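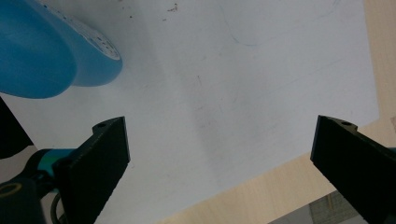
O conjunto Dalen reúne transcrições de receitas manuscritas de cadernos de família, copiadas e normalizadas para pesquisa em história da alimentação e variação ortográfica do português. Cada registro corresponde a uma receita e traz o texto como está no caderno, uma versão com grafia atualizada e os campos de contexto. As folhas soltas entram com o mesmo formato das encadernadas. Uma folha branca sobre uma mesa de madeira clara, com poucas marcas fracas, recebe o código F0 no campo "legibilidade" quando as marcas não formam letras, e o campo de texto fica vazio.

Conteúdo

A versão atual tem 968 receitas, vindas de 38 cadernos. Cerca de 71 receitas aparecem em mais de um caderno, com diferenças de quantidade ou de nome. Não foram fundidas; o campo "parentes" lista os identificadores das outras versões.

Arquivos

receitas.csv: um registro por linha, codificação UTF-8, separador ponto e vírgula
cadernos.csv: dados de cada caderno (região, década estimada, número de mãos)
medidas.csv: tabela de medidas antigas e equivalências
notas.txt: dúvidas de leitura ainda abertas

Campos principais de receitas.csv

id: código do caderno seguido do número da receita
titulo_original: título como escrito, com abreviaturas
texto_diplomatico: transcrição sem correção, quebras de linha marcadas com barra
texto_normalizado: grafia atual, pontuação acrescentada
legibilidade: de F0 (sem texto legível) a F3 (leitura completa)
parentes: ids separados por vírgula, ou vazio

Critérios de transcrição

Abreviaturas são mantidas no texto diplomático e desenvolvidas no normalizado. Trechos riscados ficam entre chaves. Palavra duvidosa leva interrogação entre colchetes. "Pires", "tigela" e "prato fundo" não foram convertidos em gramas, porque o valor muda de uma casa para outra. Quem precisar de estimativas pode usar medidas.csv, que dá faixas.

Limitações

A datação é fraca em 6 cadernos, todos sem capa. O Sul está mais representado que as outras regiões, e doces aparecem muito mais que pratos salgados. Nomes de pessoas vivas foram trocados por iniciais.

Equipe

Transcrição: Agata Marino e Niilo Väisänen. Revisão: Niloufar Azimi. Tabela de medidas: Tuulikki Ojala.

Correções devem indicar o id e a linha. A próxima revisão está prevista para dezembro e inclui o caderno Sustetti, ainda em leitura.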